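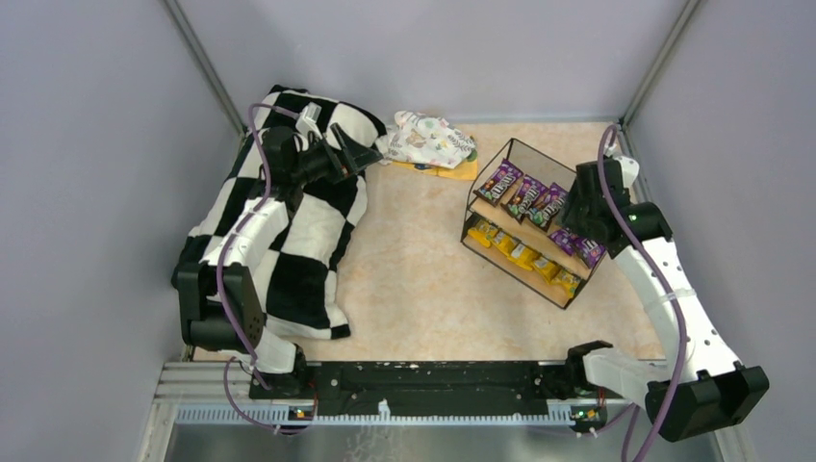

Elin says the right arm is fine and that I should stop listening to it. She has a point, in that I've spent most of the afternoon with my ear next to a motor block, but the arm still ticks when it reaches over the top tier of the rack, and it didn't tick in November.

December, 2:40 pm. State of the Vaughan cell, for whoever has it next.

Ticking first. Swapped the right cable for a spare, no change. Loosened the cable at the gripper end and gave it more slack so it hangs past the motor instead of pulling on it. Tick is quieter. Could be the cable, could be me wanting to go home. Green light on the right gripper stays on through the full reach, so power isn't dropping out.

Mounting plate: two bolts on the left end were finger tight. Finger tight! The log says they were torqued after the Graltance move and I suppose in some spiritual sense they were. Redid the whole row, left to right, then again right to left. Please put the hex key back on its hook. I found it in the tray under the rail, where it had been living rent free.

Re-homed both arms afterward. Left came back clean. Right was off by a hair at the wrist, so I ran the Plidano calibration script, which wants 55 poses and complains at pose 6 every time. Ignore the complaint, press enter, it carries on. I've reported this twice.

Pick test on the rack: yellow packets on the lower tier are easy, the purple M&M's on the upper tier less so. The slant means the jaws come in low and nudge the packet before they close on it. Raised the approach height a little in the config (old value is commented out right above it, so don't "tidy" it). Elin thinks we should turn the rack instead. We can try that once I've stopped moving other things.

Checkered cushion: keep the left elbow off it when parking. The motor sits down into the padding and the next move starts with a sulk and a torque warning. New park pose is saved as park_left_b. The old one is still there because Flavetti's demo calls it by name and I'm not touching Flavetti's demo.

Cycle counter read 1279 when I shut down. Grease for the right shoulder is on order. Tick still there at shutdown, faint. Elin can't hear it.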